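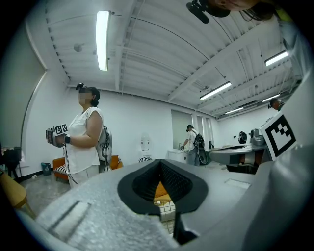

Visit to the sea rescue station at Lidgate

I have lived in Dridiston for six years and I pass the rescue station at Lidgate almost every week, but I had never been inside. In June they opened the doors for one day, from ten until four, and I took the early bus in order to be there before the families. This was a good decision. By noon the line for the boat went back to the fish market.

The station is smaller than it looks from the road. Downstairs there is the boat hall and a drying room for the suits, and upstairs are the radio room, a kitchen and a room for teaching. We were taken up in groups of 16 and each group had one guide from the crew.

I will start with the radio room, as it was for me the most interesting. I had imagined many screens and much noise. It was a quiet room with two desks, and on the wall a paper chart of the coast from Vollano Point to the river mouth. The guide explained that they still mark a search on paper as well as on the computer. When a boat is reported late, they do not send everybody out immediately. First they make telephone calls: to the marinas, to the family, to the fuel dock. Very often the missing boat is tied up in another harbor and the skipper is eating dinner. Last year the station logged 1,172 radio calls, and only a small part of them led to a launch.

Somebody in our group asked how they decide when to stop looking. The guide did not hurry with the answer. He said that they calculate how long a person can survive in water of that temperature, with and without a life jacket, and then they add time to it. After this a search is suspended, which is a different word from closed. If a new piece of information comes, for example a cushion or an oar found on a beach, it can start again the same day. Ships passing through the area are asked to keep watching. I had read this word "suspended" in the newspaper many times and never thought about what it means for the people who must say it by telephone.

Then we went down to the boat. She is called Kingi and she is 17 years old, older than some of the visitors who climbed on her. Two people at a time could go into the wheelhouse. The seats have springs, and I was told that without them the crew would have back injuries in one winter. The boat can take 40 survivors if they stand close together, but this has never been necessary. I asked if she turns upright again by herself after a capsize. Yes, she does, and they have tested it with a crane, without crew inside.

Outside on the slipway there was a demonstration with two swimmers and a rescue sling. It began late because of a fishing boat that wanted to leave, and from the back I could see only hats. The loudspeaker was also not good – I understood perhaps half of the words. If they do this again I would suggest to put the public on the upper wall.

For children there was a table for learning knots, and a tank where you could try a life jacket in shallow water. I tried the knots. My bowline was accepted on the third attempt.

The part that was most useful for me came at the end, in the teaching room. A short talk explained how to leave a trip plan with someone on land: the name and color of the boat, how many people are on board, where you go, and at what hour your friend should call for help if you are not back. They have a printed card for it. I took two cards, one for me and one for my neighbor, who goes fishing alone and tells his plans only to his dog.

Practical information: the entrance was free, with a box for donations by the gate. Parking at the harbor is difficult on weekends, but the bus from Dridiston stops behind the ice house. The stairs to the radio room are steep and there is no elevator. Coffee was sold in the boat hall until it was finished, a little after one o'clock.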